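Minutes of the Planning and Perception Software Meeting
Trornance, second-floor meeting room
13 September 2022

Present: Si-eun Ra (chair), Ji-hoon Ok, Ho-yin Liu, Gil-soo Han
Joining by phone: Ga-eun Seo
Minutes taken by Ho-yin Liu

1. Welcome and previous minutes

Si-eun opened the meeting and thanked everyone for making the time, especially Ga-eun, who was calling in from the Vernemex office and had to put up with our speakerphone again. The previous minutes were accepted with one small correction: the depth filter is Gil-soo's task and was never Ji-hoon's, and the minute-taker is sorry for the muddle.

2. Wrist views from the simulated room
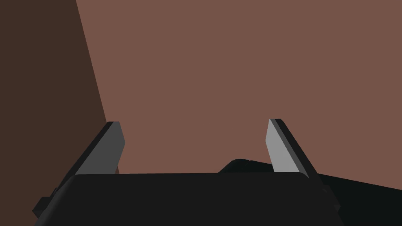
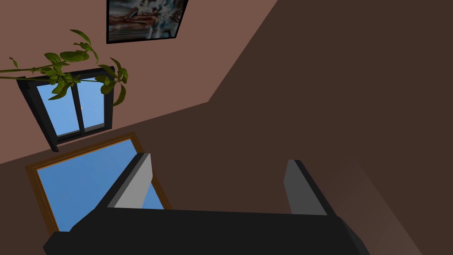
Gripper open and empty in both wrist views.

Ji-hoon took us through where the pose estimator stands. He has now gone through 331 simulated episodes, and in 55 of them the estimate drifted far enough that the planner asked for a fresh look before moving on. He was pleased with the number, and the rest of us were too, given where we were in the spring, but he was keen to say that the remaining trouble is nearly all of one kind. When the wrist turns toward a big plain wall there is very little for the feature tracker to hold on to, and the estimator leans on joint readings alone until something with an edge or a pattern comes back into view.

Ga-eun asked whether the estimator knows that it is in trouble when this happens, or whether it carries on sounding confident. Ji-hoon said it carries on sounding confident, I'm afraid. There was a good long talk about this. Gil-soo would like the confidence value to drop as soon as the feature count gets low, and Ga-eun would like it to drop gradually so that the planner doesn't stop and start like a learner driver. We settled on trying the gradual version first, with the threshold kept in the config file where everyone can get at it.

Si-eun reminded us that the gripper's own outline must be masked before features are counted. Gil-soo confirmed that the mask is in place for the fingers and the body, but it was drawn for the old finger model and is a few pixels too tight along the outer edges. He will redraw it.

3. Planner

Ho-yin reported that the new planner branch builds cleanly and passes its tests. The time limit for a single plan is now 200 milliseconds, and when it runs out the planner returns the best path it has found so far, along with a warning in the log. Ji-hoon wondered if the warning might get lost among all the others, and everybody laughed a little, having each lost a warning that way at some time or other. It was agreed that the warning should also show in the Sturkex viewer, next to the path.

There was some discussion of tilted wrist poses. The planner is free to choose any roll angle that reaches the goal, and it often picks one that leaves the camera at a steep slant. The arm doesn't mind, but it makes the recordings hard for people to read. Si-eun suggested a small cost on roll, to be switched off for tight spaces. Ga-eun was in favor but asked that we measure it before making it the default, and she kindly offered to run the comparison herself.

4. Tooling

Gil-soo showed the replay tool, which can now step backward as well as forward (warm applause, well deserved). Seeds are saved with each episode, so a failed run can be played again with the same room and the same starting pose. There are still 3 open bugs, the worst being that the tool forgets the playback speed whenever a new episode is loaded. Ho-yin asked for a way to jump straight to the next planner warning, and Gil-soo thought it would be an afternoon's work.

5. Ammann visit

The visitors from Ammann are expected in November. Si-eun would like to show them the replay tool and one complete pick in simulation, with the planner log open alongside. Details were left for next time, as we had already run over.

Actions

Ji-hoon: gradual confidence drop, threshold in the config file.
Gil-soo: redraw the gripper mask; fix the playback speed bug; add the jump to next warning.
Ho-yin: planner time warning in the Sturkex viewer; draft the roll cost with an off switch.
Ga-eun: compare runs with and without the roll cost.
Si-eun: write to Ammann and ask how many people are coming.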